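Cream with a vine pattern: can it live together with dark gray walls?

Posted by Souad Hegazy, Sep 8, 2023

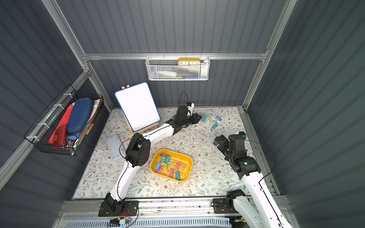

Cream with thin green and gray vines and small brown flowers, dark gray on three sides.

Hello to all. I moved in spring to an apartment in Gretevham and I want to finish the dining corner before October, when my mother is coming to stay. The corner has three walls and I like dark gray for them very much. My husband says that dark gray will make it like a cave. For the table I want a cloth with a leaf pattern on cream, and for the window I have already bought curtains in plain linen color.

My problem is the following. In the shop the cream looked soft and warm, but when I hold a cream cloth against the gray paint sample it becomes almost yellow. Is this the fault of the gray or of the cream? I have three sample pots at home and each one gives a different result in the evening. Also I am not sure if the pattern must be small or large. The table is for 6 persons, with an extension we don't use often.

I can't change the floor, it is a brown laminate from the owner. The window looks to the north. I would be thankful for any experience, also bad experience.

Heriberto Varela

North window is your answer. North light is blue and any gray with blue inside becomes cold, and then your cream looks yellow beside it. Take a gray with a little brown or green in it. Put the sample on a big piece of cardboard, not on the wall directly, and move it around during the day. I painted a hallway two times because I was too lazy to do this.

For the cave question, your husband is a little bit right. Leave the ceiling white and bring the white down the wall by the width of a hand.

Nayeli Camacho

I did nearly the same thing in my kitchen, so I will write longer.

First, the cream. There are creams with pink, creams with yellow and creams with gray, and in the shop you cannot see it because the lamps are warm. Put a sheet of printer paper next to the cloth at home. If the cloth looks like butter beside the paper, it will look like butter beside a gray wall also. If it looks like oatmeal, you are safe.

Second, the pattern. With thin lines and small flowers you can take a large cloth and it will stay quiet. From the other side of the room you don't see the flowers any more, only a light surface with some movement. I like this, but my sister says it looks like nothing. With big leaves you will notice the place where the cloth hangs over the edge, and plates cover half of every leaf.

Third, repeat one color from the pattern somewhere else, but only one. If there is green in the vines, then two cushions in this green are enough. I made the mistake to repeat green, brown and gray all together and it looked like a hotel breakfast room. The brown you already have in the floor, so I would not add more.

About washing -- buy the cloth longer than you need. Mine was cotton and it lost 2 inches after the first wash, and now the extension of the table is naked on one end. Wash it before you hem it.

And change the lamp before you change the paint. I had a cold bulb over the table and blamed the wall for months.

Khadija Lamrani

Linen curtains will be good with it. I would do only the back wall dark and the two sides lighter, it is also less paint to buy.

Souad Hegazy

Thank you! I did the test with the printer paper and it is butter, unfortunately. I will return the cloth tomorrow -- I still have the receipt, and the shop gives 20 days. The bulb I will change too. About one dark wall or three we are still discussing at home.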